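# Ekora hand-held gripper, paired set

Updated 11 January 2021

The Ekora is a two-finger gripper you carry in your hand. It is sold by Tisdale Automation as a paired set, left and right, for recording household and workshop tasks that will later be used to train a robot arm. The operator does the job with the grippers, and the set logs finger opening, hand position and video from each side.

Each unit has a pistol-style handle and a trigger that closes the fingers. Grip force follows the trigger, so a light squeeze is enough for cloth and a full squeeze will hold a filled drink bottle. The camera sits behind the fingers and looks past them at the work. Left and right units are timed to each other when they are switched on together.

Soft goods are the most common use so far. Bedding and clothing slip out of hard parallel jaws, and the curved finger was drawn up with that in mind. Customers who work mainly with boxes or tins may prefer the flat finger, sold separately. 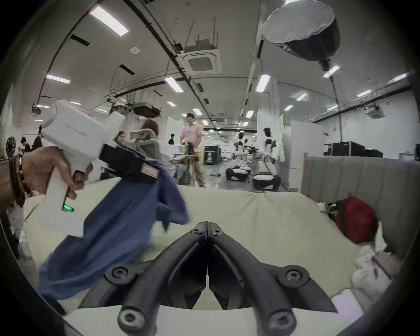
*Handling a dark blue cloth over a bed, left-hand unit and right-hand view.*

## What's in the set

- Two grippers, left and right
- Two curved finger pairs, fitted
- Charging dock and 9 V supply
- Hex key and spare finger screws
- Carry case

## Specifications

| | |
|---|---|
| Weight, each | 203 g without battery |
| Maximum finger opening | 50 mm |
| Run time | around 200 minutes |
| Finger change | hex key, no recalibration |
| Recording format | Vincze log, version 9 |

## Notes before ordering

The Vincze software is included for one computer. Extra seats are quoted separately. It will not open logs made with the October beta firmware, so update the grippers before the first session.

Check finger screws at the start of each day. A loose pivot shows up in the recording as a small jump in finger opening and is tedious to remove afterward.

Repairs and finger replacements are done at our Florkville workshop. Send both units, even if only one has a fault. Colour matching on replacement shells is not guaranteed.

Sets ship from Florkville. Freight is added at checkout.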